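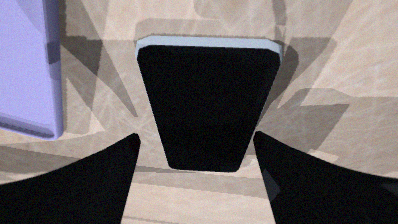
How many play sessions does a group need before its players agree on what a quest ending means?
Three sessions were enough for most groups in this study, provided that the ending was reached through the same branch of the quest tree.

4.2 Agreement on endings

We tested this with Umine, a text-based role-playing game written for the study. Umine has 19 quests, set in and below the mining town of Skemancombe. Each quest ends in one of two ways: the party returns to town with the debt to the mine owners cleared, or it returns with the debt passed on to a rival company. The closing text is the same length in both cases and names no winner.

Players wrote a short account of the ending after every session. Two coders (Anozie and Srour) read the accounts separately and marked each one as success, failure or mixed. Where the coders differed, a third reader (Charbonneau) made the final call. Accounts that described only combat were left out of the agreement scores but kept for the word counts in Section 5. The full set held 400 accounts before this step.

Agreement was lowest after the first session. Players who had lost a party member tended to write about the loss and skipped the debt altogether, even when the closing text mentioned it twice. By the third session the same players used the debt as the main measure of how the quest had gone. Groups that switched branches between sessions did not show this change. Their accounts stayed mixed, and several members treated the second branch as a correction of the first.

Figure 3. Order of steps in one session: briefing, play, closing text, written account, group talk. The group talk was added in August, after the pilot, and was not scored.

The quest "Quintanilla's Lamp" was an exception. Its two endings differ only in who carries the lamp back to the surface, and players gave this detail more weight than we had planned. Chaiyaporn (personal communication) found a similar pattern in a tabletop version of the same quest, where the game master read the closing text aloud. We left the quest in the main analysis and report the scores without it in Appendix B.

Session logs were collected with Stadell, a logging tool maintained by Babaei. It stores each command with the time it was entered and the room the party was in. It does not store private messages between players, so any agreement reached that way before the written account is missing from our data.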